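Talking money with Arwel Lougher, who buys the robots at Wuscombe

I'd been trying to get Arwel Lougher to sit down with me since September, and when he finally said yes it was on the condition that I bring lunch and not ask him about walking robots. Fine by me! I write for people who have to put a number on a form and then defend it, and Arwel has been filling in those forms at the Wuscombe workshop for 9 years. Before that he was a purchasing clerk for a company that made garden gates, and he still talks like one (I mean that kindly).

We ate at his desk, which is mostly quotes. Paper quotes, printed and stapled, with pencil all over them.

"People come in with the arm already picked out," he told me, moving a pile so I could put my sandwich down. "They've seen a video. They want that arm. And I say okay, what's it going to hold, and there's this long pause."

His rule is that the arm is the last line you fill in. First the object, then whatever is going to grip the object, then where the object lives when it isn't being gripped, and only then the arm. He made me write that down in order. I asked if anybody follows it and he laughed and said he didn't follow it himself the first time, which is how Wuscombe ended up with an arm from Lã that they loved and couldn't attach anything to for most of a winter. The adapter plate had to be made specially. He had budgeted zero for it.

"Zero," he said again. "I'd put 'mounting, included.' I don't know where I got that from. I think I wanted it to be included."

I asked what the plate cost in the end and he went straight to it in the pile: 2756 dollars, with shipping, and that's before somebody spent their afternoons fitting it. He keeps the invoice near the top on purpose. New people get shown it.

So these days every plan has a page he calls the in-between page, for all the stuff that sits between the arm and the job. Plates, cables, brackets, spare finger pads, the software seat you didn't know was per person. On the current plan, the one for this coming year, that page is longer than the page with the arms on it. His boss hates it. "She says it looks like a hardware store receipt. I said it is a hardware store receipt!"

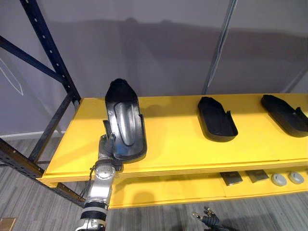 Shelving is where I really wanted to get him talking, because I've seen so many budgets with no line for it at all, and I've been guilty of that one too. You spend months on the robot and then on the last day somebody drags a bench in from the hallway. Arwel prices the shelves alongside the arms and from the same pot of money. The rack they work at has thick yellow boards on a dark perforated frame, and when I asked about the holes he got quite animated, because a post with holes all the way up is a post you can change your mind about. He would pay extra for that every time. The other thing he won't skimp on is the trays. They're black and shaped like the sole of a shoe, and he told me he always orders more than the plan calls for. "You need the one you're holding and you need the ones waiting. If you've only bought one, you've bought a demonstration."

I asked him whether he'd ever consider making the trays in-house, and he made a face. They've priced it. For a run of 50 it came out close enough that he'd sooner pay the supplier and have all of them come out the same. He's had bad luck with parts that were nearly the same.

Then we got on to the gripper question, and I'll admit this is where I lost the thread a little, so forgive me if I flatten it. There were two quotes on the desk, one from Cidolness and one from Rallar. Cidolness was cheaper up front. Rallar would swap worn parts for two years and had a person you could phone. I assumed he'd go for the phone person (I would) and he said he hadn't decided, and that it depended on something I'd never have thought to ask, namely how each company counts a year. One starts the clock when the box ships and the other when you sign off on the install.

"If the box sits in receiving for two months, and it will sit in receiving for two months, that's my warranty sitting in receiving," he said.

Go and check yours. I did when I got home and I was not happy.

What about the percentage, I asked. Everybody wants the percentage, how much to hold back for surprises. He holds back 20 percent and writes it in as its own line, with a name on it, where anyone can see it. He used to hide it by padding the other lines. The trouble was that after a year he couldn't remember which numbers were real, and when he had to defend the cost of a cable bundle in a meeting he was defending a cable bundle plus somebody's nerves. Having it out in the open means it gets argued over every single time, and once it got cut in half, and he says he'd still do it this way.

I did try to get a prediction out of him before I left. It's January 2018, everybody's making them, and I had a half-empty page. Would prices come down? Should people wait? He chewed for a while.

"Wait for what? If you've got the work, get the quote. If you haven't got the work, what do you want an arm for?" Then he asked if I was going to finish my chips.

He's offered to let me look over a blank copy of the in-between page, with the prices taken out, and I'm hoping to put it up on here once his boss has had a look at it. If you want it, leave a note and I'll let you know when it's ready. And if any of you have dealt with the ships-versus-installed thing on a warranty and got a supplier to budge, please write to me, Arwel wants to know how you did it and so do I.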